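Home Talks Books Reading list Contact

Speaker notes: Writing the year away

Library talk, evening session, September. Doors 6.30 pm, start at 7. Reading copy is the one with the yellow tabs.

Opening

Thank the library. Water, glasses, check the mic is on at the lectern and not only at the table.

The book is Grisberg Winter. It covers one year I spent as a payroll clerk at a nickel mine in the north, in a town most people in this room will not have been to. I was 26. I had answered an ad in the paper, and I took the job for the flight and the housing allowance.

I want to talk tonight about how a year turns into a book, mostly the parts that went wrong. There's a reading in the middle and another at the end if we have time.

The place

Grisberg had one main road, a school, a rink, a Co-op and the mine offices. The mine was run by a company I call Giltero in the book. That is a made-up name and I'll say why when I get to names.

Two flights a week when the weather allowed. Mail came on the same plane as the lettuce. I lived in a duplex with thin walls, next to a drill foreman and his wife. They had been there for ages and gave me a block heater cord the first evening without asking whether I had one. I didn't. I didn't know what it was for.

Pause here. People who have lived in the north laugh at this and it takes a moment.

What I kept

Letters home. My mother kept all of them in a biscuit tin, in order, and handed me the tin when I said I was writing the book. They are cheerful and almost useless. I told her about the northern lights and the price of milk. I didn't tell her about the layoffs, or the night the power went off and we all slept in the school gym.

Pay stubs. More useful than the letters. I could date things by overtime.

A pocket diary, very thin. Most entries are the temperature. One says "Cisternas again", and I spent a good while working out what that meant. Cisternas was the bunkhouse kitchen, named after the first cook. It meant I had eaten there again and was tired of it.

Show the diary page if the projector is working. If not, read it out: "Minus 41. Cisternas again. Boots." 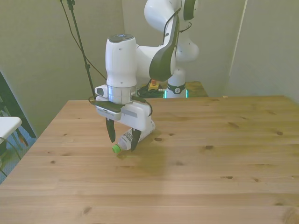

Robotic arm and plastic bottle at the table.

First draft

The first draft was told in order, arrival to departure, and it was dull. Every chapter started with weather. My editor, Rocío Sosa, read it and sent back a letter with two questions in it. Who are you annoyed with? Why did you stay past Christmas?

I had answers to both and neither answer was in the draft. I was annoyed with the head office and with myself for liking the job. I stayed because I'd been asked to organise the curling bonspiel and didn't want to let anyone down. That is a small reason to stay through a northern winter, and once I wrote it down the rest of the book moved around it. The bonspiel is chapter four now. In the first draft it was one paragraph.

If anyone here is working on something similar, try Rocío's two questions on it before you touch the sentences.

READING ONE: the bonspiel, from "The ice was poor" to "and we shook hands". Eight minutes. Skip the paragraph about the scoreboard, it doesn't work out loud.

Being new

There is a kind of book in which a person from the south goes north and finds everybody there colourful. I have read a lot of them and I wrote one by accident the first time through. The foreman was gruff. The pilot was reckless. The woman at the Co-op knew everyone's business.

When I went back to Grisberg to check facts I had coffee with the woman from the Co-op. She had a commerce degree and was running the store's accounts, the post office counter and the freight bookings on her own. She knew everyone's business because they all told her what they were ordering. I rewrote her pages completely.

The other thing I had left out was whose land the mine was on. I had lived there a year and could not have told you when the access agreement was signed or what was in it. The clerk's desk was a few doors down from where those papers were kept. I say so in the book. I didn't try to tell the community's side for them, and at the back there's a list of books by people who can.

Slow down for this section. I rushed it last time.

Names

I changed the company's name and most people's names. I kept the town. Some readers from Grisberg thought I should have done it the other way round, and they may be right.

Likex was the radio call-in show on the local station, and that is its real name. It started as a typing error on the program sheet and stayed. People used it to sell snow machines and to send birthday greetings to the camps. I asked permission to quote from it and the former host gave it on condition that I spell her dog's name properly.

People I wrote about at length got their pages before publication. Two asked for changes. One change was to a date and the other was to take out an argument. I took out the argument. I still think it was a good scene.

Memory

I was sure the gym night was in January. The overtime record says November. I was sure I had been frightened. The foreman's wife remembers me teaching cribbage to her boys until the generator came on, and badly. I put both versions in.

READING TWO (if it is before 7.50): the flight out. Start at "The strip had been ploughed". Stop at the thermos.

Questions that usually come up

Would you go back to live? No. I visit.

Is the mine still open? Part of it. Don't guess at numbers.

Did you like it? Yes, from the second month. Read the line at the top of page 112 if they push.

How do I get my own published? Send them to the handout. Copies on the chair by the door.

Close

Books at the side table, cash or card. Thank the library again. Mention the writing workshop sign-up sheet. Chairs need to be stacked by 8.30.

Bring next time: spare clicker batteries, a bigger print of the map, throat lozenges.

Share this 14 shares 3 comments

Contact | Copyright, all rights reserved | Back to top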